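Dark Matt Panels: Frequently Asked Questions
Last updated December 1, 2002

These are the questions I get asked most about dark grey matt panels, the sort sold for cupboard fronts, desk backs, shelving ends and splash areas. I fit them and I have lived with a few. I don't sell them, so some of the answers are shorter and ruder than the ones in the showroom.
Mackenzie Gosselin

Is matt the same as non-reflective?

No, and I wish the leaflets would stop hinting that it is. A matt surface scatters light, so you lose the sharp mirror image you get from gloss. You don't lose everything. Stand someone in front of a dark panel with a window behind them and you may well get a soft smudge of a person in it, with no edges and no face. Some people never notice. Others can't stop noticing once they have, and they are the ones who ring me.

The Kestier brochure says "zero reflection". I put a Kestier door opposite a landing window and could tell where I was standing in it.

Does it hide dust?

It hides some dust. Pale lint and bits off jumpers show up on charcoal more than they do on white, and anybody who owns a black coat could have told you so. What the matt finish does hide is the general film that makes gloss look tired by the afternoon. If the speckle in the surface is fine enough, small specks get a bit lost in it until the light comes in from the side.

What about fingerprints?

Depends on the maker and on your hands. The Josis panels mark least of the ones I've fitted. Flarna marks badly near handles and the marks go shiny if you rub at them. "Fingerprint resistant" has no fixed meaning that I've been able to find -- ask to handle a sample after you've eaten a packet of crisps, and see what the salesman says.
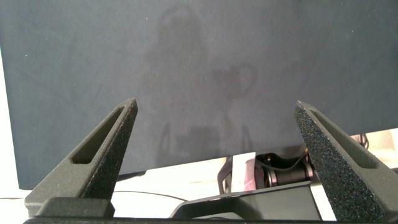

The other thing to ask for is a sample of a decent size. A swatch the size of a playing card tells you the colour and very little else. Most of the complaints I hear come from people who chose from a swatch and then had a whole wall of the stuff go up in one go. Dark grey also gets bluer over a large area, or seems to, especially under a cold bulb. Take the sample home and prop it upright where the panel is going. Flat on a table it will look lighter.

How do I clean it?

Lukewarm water, a drop of washing-up liquid, a soft cloth. Wipe it again with clean water and then dry it. The drying matters more than the soap does, as tap water leaves chalky rings where I live.

Do not use cream cleaner, the green side of a sponge, or furniture polish. Polish is the one people argue about. It will look lovely for a day and patchy from then on, and I have not found a way of getting it all back off.

Do I need the special cleaner?

Mikuš sell one with their panels. I used up a whole 300 ml bottle on one side of a cupboard and washing-up liquid on the other, and by June I couldn't have told you which was which. If it makes you clean the thing more often then I suppose it works.

Can scratches be repaired?

Light ones can sometimes be made less obvious. There are wax sticks in various greys and none of them has ever been the right grey. Several makers talk about surfaces that "heal" with a warm iron and a cloth. I've tried it twice. The first time I thought it had helped a little and the second time I made a shiny patch in the shape of the iron's nose. Try it on an offcut.

Deep scratches are there for good. Turn the panel round if both faces are finished, or put something in front of it.

Which thickness should I buy?

For doors and end panels I use 19 mm and haven't regretted it. Thinner is fine if it's going to be glued to something solid. Don't let anyone talk you into thin sheet for a door because "modern board doesn't warp". I have a warped one in the garage you are welcome to look at.

Will the colour match if I order more later?

Don't count on it. I have panels bought in 2000 and a replacement ordered later from the same maker under the same colour name, and side by side they are two different greys. Makers will tell you it's within tolerance. Order a spare at the start if you can stand the expense, and keep it flat, out of the sun.

Does the texture run in a direction?

On plain speckled finishes it isn't supposed to. I still mark the top of every panel with masking tape before cutting and hang them all the same way up. It costs me nothing, and I did once have a Flarna pair that looked like different shades until I flipped one.

Would you buy dark matt again?

For a study or the back of a desk, yes. In a kitchen with small children I'd go lighter. Opposite a big window I'd want to live with a full-size offcut for a week before paying for the rest.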